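Year-end file inspection: member records and benefit statements
Prillar Trades Pension Plan
Inspected by me, Mutua Lema, December 18, 2025

I do this walk-through every December before the actuaries get their data, and I write the comments the way I'd say them out loud, so bear with me. Ratings are OK, Fix or Watch.

1. Membership count matches the payroll feed
OK. The Indel export and our own register both show 177 active members. Last year it took me two days to get them to agree, so I'm pretty chuffed!

2. Birth dates and spouse details complete
Fix. 16 records have no spouse information at all, not even a "none declared". Most are from the group that joined through Ruangrit. I've asked their payroll office for the enrolment forms, and if they can't find them we'll have to write to the members directly.

3. Beneficiary forms signed and witnessed
Watch. All signed, but two have a witness signature that looks an awful lot like the member's own handwriting. I've flagged both and put them in the red folder.

4. Hours reported against contributions received
OK, with a grumble. Sisell remitted on time but $200 short, and their cover sheet blamed a rounding problem (some rounding!). They've since sent the difference. I'd still like an honest explanation in writing before we close the quarter.

5. Annual statements proofed before mailing
Fix. The French version still has the old office phone number at the bottom of page 2. The English one is fine. Please don't release either batch until I've initialled the new proof.

6. Terminated members given their option letters
OK. Everyone who left before the end of summer has a letter on file. I checked the dates on the letters against the leaving dates, and they're all inside the deadline.

7. Paper records locked up, keys signed for
Watch. The cabinets are locked — good — but the key log has a blank line where somebody took a key and didn't print their name. If it was you, come and fill it in, I won't bite.
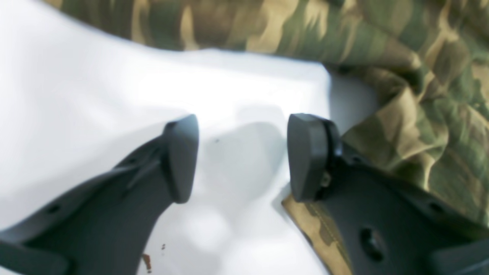
Camouflage-patterned fabric, crumpled, next to a bright white surface.

8. Backup copy of the register tested
OK. I restored the copy to the spare laptop and opened a handful of records at random. Names, service dates and contribution history all came up properly.

9. Privacy training current for all staff with access
Fix. One certificate has lapsed. You know who you are, and the online module is shorter than your coffee break.

Re-check of items 2, 5 and 9 to be done before the data goes to the actuaries. Leave forms and proofs in my tray, please, not on my chair.

M. Lema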